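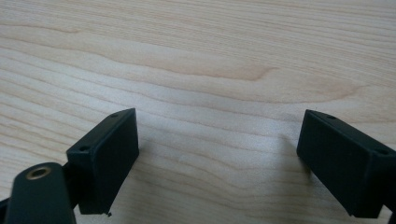
From: Ludmila Hrnčiar
To: tables list
Subject: Re: Pale tabletops, oil or soap?

Hello Radek, hello all,

I have had pale tops in the workshop for a good few years now, some maple, some birch, one or two I was never sure of, so I will answer as far as I can. I have put my replies between your paragraphs.

Radek Matoušek wrote:

> We have bought a second-hand table for the back room. The top is
> a light wood with long wavy grain. The seller said maple, my
> brother-in-law says birch. Does it matter which it is before I
> put anything on it?

Not much, for the finish. Both are close-grained and both go blotchy if you stain them, so don't stain it. If you want to know, turn it over and look at the underside where it hasn't been finished. Maple often shows very small brown flecks on some faces, and it is usually the heavier of the two. A wavy pattern on its own won't tell you, as you get that in either, and in a few other woods as well. Check the edges while you are under there. If the bands on top don't carry on down the end of the board, you have a veneer and you should go very gently with the sandpaper.

> It has a matte finish at present and I would like to keep it
> that way. I tried a bit of ordinary furniture oil on the inside
> of the apron and it went quite yellow. Is there an oil that
> doesn't do this?

Linseed will always yellow, and it carries on doing so for months. On oak you hardly see it, but on a pale top you do. There are hard wax oils with a little white pigment in them and these hold the colour better. I have used the Oravec one on two tables and was content with it both times. It has to go on very thin. I put it on with a white pad, leave it ten minutes and then wipe off everything that will come off. If you leave any behind it dries in shiny patches and you will see every one of them when the light comes from the side.

The other way is soap. I mean plain soap flakes with no scent or colour. Two tablespoons to a litre of hot water, let it cool, and wipe it on with a cloth along the grain. Wipe off the extra with a second cloth wrung out in clean water. Do this three or four times over the first week and then once a month or so. It keeps the wood very pale and quite dull. It won't protect against red wine or beetroot and it needs doing again after any hard scrubbing, but you can repair one spot without touching the rest.

Soap only works on bare wood. If there is lacquer on the top now it will just sit there and go sticky. Put a drop of water somewhere out of the way and leave it five minutes. If it darkens the wood, you are bare or nearly so. If it stays as a bead, there is something on it.

> What grit would you go to? I have 120 and 240 in the house.

Start with the 120 only if there are marks to take out. Otherwise go straight in with something around 180, then the 240. Before the last pass, wipe the whole top with a damp cloth, let it dry overnight and then sand lightly. This takes off the fibres that stand up, and if you skip it the first soaping will raise them and the top will feel like a cat's tongue.

Follow the long grain even where the figure curves. I did one once where I tried to follow the curves with the block and left scratches across half the board, which I only saw in the morning.

> Last thing. The table is by a window. Will it change colour
> anyway?

Yes. Maple goes towards honey and birch does much the same. The pigmented oil slows it down a bit. Move your lamps and bowls about for the first few months or you will have pale rings where they stood. Štěpánka Ondrejka had this with a fruit bowl and it took most of a summer with the bowl in the cupboard before the ring faded.

If you go for the soap, don't use washing-up liquid in its place. Matěj asked this on the list in June and the answer is the same, it strips the wood and leaves it grey.

I have part of a tin of the Oravec left over, more than enough for a test board. You are welcome to it if you are coming this way. It has been open since spring so stir it well, the white settles at the bottom and goes quite thick.

One thing you didn't say is how big the table is and whether the top is screwed down hard or on buttons. If it is screwed hard to the frame and the room is heated in winter, I would look at that before you spend a weekend on the surface. A wide top needs to be able to move. Radek Ondrejka wrote a long message about buttons and slotted holes which should still be in the archive, number 2669 if I have copied it down correctly.

Regards,
Ludmila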